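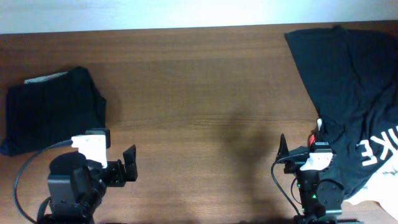

1. Introduction

This report covers the folding part of our term project on garment storage. The project looked at how a mixed household load can be folded to a common footprint so that it fits the shelf boxes used at the Clenton student residence. Jasper Jacobs and Lies Jansen worked on the fold patterns, Judite Cordeiro kept the measurement sheets, and Kristof Meijer wrote the shelf layout. Tracey Mellor supervised.

The boxes at Clenton are all the same size and open at the front. Residents put folded clothing in from the front edge. A stack that is wider than the opening has to be pushed in by hand, and the lower items lose their shape. The aim was a folding procedure that a new resident can follow from a single printed sheet, with a folded item that keeps its edges after it is moved once from table to box.

2. Work surface

All folding was done on a wooden table placed against a white wall. The wood has a fine grain that runs lengthwise, and we used the grain as a guide when squaring the hem of a shirt. The finish is smooth enough that cotton slides on it. This helps when a garment is being turned and is a drawback during the second fold, when the lower layer tends to travel with the upper one. A cotton sheet laid over the table stopped the sliding but added wrinkles of its own, so we went back to bare wood.

Dark garments were easier to handle on the brown surface than white ones were against the wall side, where glare hid the seams. On black fabric the problem is different. Seams and side edges are hard to find by eye, and the person folding has to find them by touch. Judite marked the black items with a short piece of pale thread at each side seam for the first round only.

3. Garments

The set was made up of T-shirts, shorts, and light trousers, mostly black or dark blue. We chose dark items because they made up most of what residents brought to the Camargo laundry room during our survey in July. Everything was washed and fully dried before folding. Items with a hood, a zipper, or a stiff collar were left out.

4. Procedure

4.1 Laying out. The T-shirt is placed face down with the hem toward the person folding. Both sleeves are pulled out to the sides. The fabric is smoothed from the middle outward with flat hands. A shirt that is only dropped on the table holds air between the layers, and the fold lines drift.

4.2 Side folds. One side is brought in to a line that passes halfway between the collar and the shoulder end. The sleeve is turned back on itself so that it lies inside the outer edge. The other side is folded the same way.

4.3 Length folds. The hem is brought up to just below the collar, then the piece is folded once more. The last fold is pressed with the forearm.

4.4 Waistband items. Shorts and trousers are folded leg over leg first. The waistband is then kept on the outside of the fold. A thick waistband placed inside the stack makes one end higher than the other, and the next item slides off.

4.5 Placement. Finished pieces go to the left of the table and open pieces stay on the right. We tried the reverse for one session. Two of us are left-handed and saw no difference, but Lies found that she reached across her own work, so the first arrangement was kept for the rest of the project.

5. Results

The full log holds 3,315 folds. Of these, 1,685 were T-shirts and the rest were shorts and trousers. A fold was accepted if the piece fit inside the printed outline on the measurement sheet and kept its edges when lifted from below with two hands.

Most rejected T-shirts failed on width. The cause in nearly every case was a sleeve that stuck out past the side fold, which goes back to step 4.2. Rejected shorts failed on height at the waistband end. After step 4.4 was added to the sheet, this type of failure became rare.

Thin cotton gave the least stable pieces. The corners came out round and the outline was uneven even when every step was followed. Pressing harder did not change this. Folding the piece one time fewer gave a flatter result, but it no longer fit the box.

6. Open points

The outline was drawn for adult medium sizes. Large shirts need an extra side fold, and we have not tested where it should go. Kristof has asked Volside for boxes with a lower front lip, and the layout in Appendix B will need to be redrawn if they are supplied. The thread marks used in the first round should be replaced by something that survives washing.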